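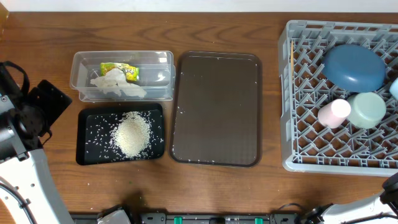

Table layout for the clear-away task, head view. Clear bin, rice tray, brown tray, rack.

12 Mar 2023

Zeltton set, clear-away task, continued from the October protocol.

Target for this task is 200 usable episodes. We have 105 after today. The running total for all Zeltton tasks is 623, counting the ones Roddale recorded before the arms were moved over here. I have not rechecked the Roddale episodes against the new naming, so treat 623 as the folder count and nothing more.

Task as written on the sheet: trash goes in the clear bin, rice stays in the small black tray, tableware goes in the gray rack. The operator can use either arm. The brown tray is the working area in the middle and should end up with nothing on it except stray grains.

Notes on the rice. It gets everywhere. Grains outside the black tray, on the brown tray along the bottom rim, on the wood. I started the session by wiping the table between every episode and gave up on that. It doubled the reset time, and a model that has only seen a clean table is no use to us. New rule: wipe the table once per block, leave strays alone inside the block, top up the pile when it gets too flat to see well. Write "wiped" in the log when you do it so we can sort by it later.

The dark tray is good for this. Grains show up clearly in the head view. They are much harder to pick out on the wood, and I would not trust anyone's labels there.

Rack. Blue bowl goes upside down near the top, pink and green cups on their sides below it. Exact placement varies and should vary. What we do not want is the same slot every time, and looking back over this block I can see I was drifting toward that with the pink cup. Whoever runs next, please move it around more. The right side of the rack runs out of the head view, so anything placed over there is only partly visible. Keep the pieces that matter for the task to the left half — the wrist views do not make up for it.

The thin stick in the rack can stay. It is not part of the task and should not be labeled as an object of interest.

Tissue and snack packet. The packet is easy to see, bright wrapper, and it holds its shape. The tissue is the hard one. It changes shape on every grasp, so the start pose never repeats even when I try. I think that is fine. Fonis wanted a fixed start pose for all soft items, and I have told them we can't give them one for this.

Episodes thrown out: 2. One was a bad start, I hit record with the left gripper still closed. The other had the gripper camera feed freeze partway through. Both are moved to the reject folder, not deleted.

Segment labels are done for the first block only. I am using the Chan label list, with "release" and "retreat" kept separate. Older files merge them. Somebody will have to split those by hand or we drop the distinction.

To do
Finish labels for the second block
Check clock offset between head and wrist views
More starts with the tissue under the packet
Refill rice
Tape marks for the rack corners, the old ones are peeling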